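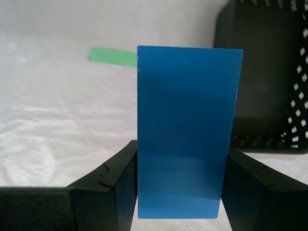
Blue plate held upright between two grippers

Print this item | E-mail this item

Gilwood to return for a third series, says Cullinane

The science fiction drama Gilwood will be back for a third series, its producer Aidan Cullinane has confirmed. Filming starts in March at the Gilmartin studios outside Tivcombe, with ten episodes planned, the same number as last time.

There had been doubts about the show's future after the second series ended with the loss of the colony ship and most of its crew. Cullinane told subscribers that the writers always had another chapter in mind, but that the studio wanted to see finished scripts before agreeing to pay for it.

Caoimhe Nic Giolla will again play Captain Orrin. Peadar Doherty, whose character was last seen drifting away from the ship, has signed up for at least four episodes. He would not say if these are set before or after the accident.

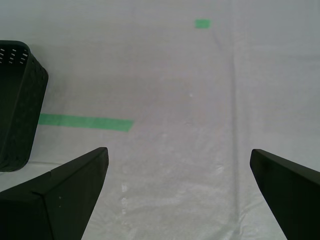

New director for the opening episodes

Genji Sugawara takes over from Brendan Ní Chonaill, who directed most of the first two series and is now working on a film. Ní Chonaill stays on as an adviser and has read all the scripts. Sugawara said he wanted longer scenes and less music, and that the first episode would run for 60 minutes - a little longer than usual.
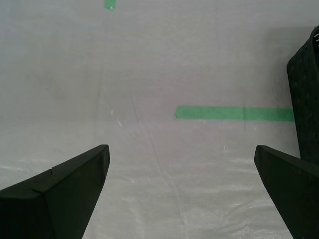
Photo: Fakix

A petition asking for the show to continue had reached 2960 names by the time the news came out. Cullinane thanked those who signed, although he said the decision had been made before he saw it.

Tickets for a preview of the first episode at the Tivcombe Playhouse will be offered to newsletter readers first. There are 1000 seats and each reader may ask for two. Details will be in the next issue.

Last updated: 4.15pm

Contact us | Copyright Gilwood Newsletter | Back to top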